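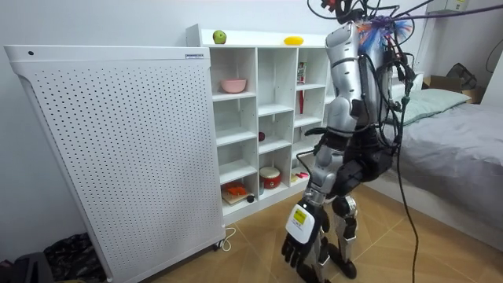 Small Rooms & Storage

Cube shelves: how I stopped hating mine

I have owned some version of a white cube shelf for most of my adult life, and for most of that time it was where things went to get lost. You know how it goes. You buy it for books, then a sweater lands in it, then a bag of batteries, and by May you are on your knees with a flashlight looking for the good scissors. So I finally sat down and wrote out what works in a bedroom, for me, in our place in Vornumville, after a lot of moving stuff around on my days off.

Start by emptying the whole thing. Yes, all of it, onto the bed! If you do it one cube at a time you just shuffle the same junk from left to right (I did this for years). Wipe every cube with a barely damp cloth and a drop of dish soap, then go over it with a dry one. Laminate swells at the edges when water gets into the seams, and once it puffs up it stays puffed up, so go easy on the water. For scuffs I like a plain white eraser, the kind kids use at school. Skip the scouring powder, it takes the shine off and then dirt sticks even worse.

Next, the top. The top of a low shelf is the most useful surface in a small bedroom and also the most dangerous, because it's exactly at drop-your-keys height. My rule is that whatever lives up there has to be something I'll use up or put away within 2 days.

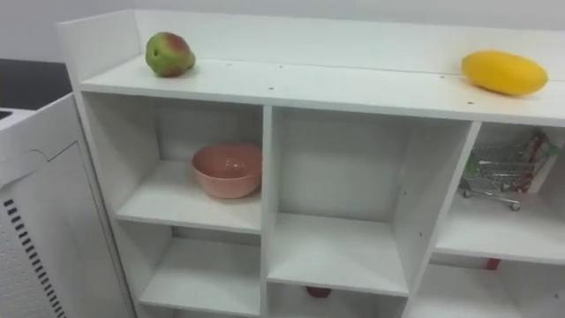 It sounds strict but it has saved me so much dusting. Mail gets opened standing up, loose change goes in a jar in the kitchen, and anything that belongs to somebody else goes by the front door – no exceptions, not even for birthday presents I'm planning to wrap later.

About those little rows of extra holes you get on a lot of flat-pack furniture: they bugged me forever. If yours bug you too, you can buy plastic plugs in white, or do what my friend Saranya Chowdary taught me and press in a tiny bit of white wood filler with an old gift card. Let it dry overnight, then rub it smooth with 280 grit paper wrapped around your finger. Don't use 80 grit, which I grabbed by mistake the first time, and which left scratches I still have to hide behind a lamp. And if there's any chance you'll add a shelf or a divider later, leave the holes alone and forget I said anything.

If you use bins, measure the inside of the cube before you go to the store. The number on the label of the shelf is very often the outside. I once came home from Plirstead with a whole stack of Alva fabric bins that were a hair too wide, and the drive back to return them was not my finest hour. Soft bins forgive you more than hard ones do. I like the ones with a handle on the front, with a paper tag tied to it, because I can change a paper tag in ten seconds when the winter hats turn into swimsuits.
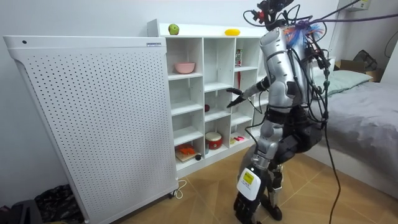 What goes in which cube

Bottom row: heavy things. Books, shoes, the sewing machine if it fits. It keeps the whole unit steadier, though you should still fix it to the wall with the bracket that came in the box (please do this, especially if you have kids or a climbing cat).

Middle row: whatever you touch every day. Mine is pajamas, chargers and the book I'm pretending to read.

Top row: light stuff and spares. Extra pillowcases roll up nicely and stay put.

Leave one cube empty if you possibly can. I use mine as a parking spot when I'm cleaning the room, and it's the one I would fight for.

Last thing, felt pads underneath. Stick them on before you load the shelf back up and you can slide it out to vacuum without scratching the floor. I get the Nilum ones, cut them to size, and check them whenever I wash the curtains.

We use cookies to remember your settings. By continuing to browse you accept our cookie policy. OK

You might also like
Getting candle wax out of a rug
Folding fitted sheets when you live alone
1,000 uses for a shoebox (well, a few of them)
Sticky drawers and how to fix them

Contact | Privacy | Back to top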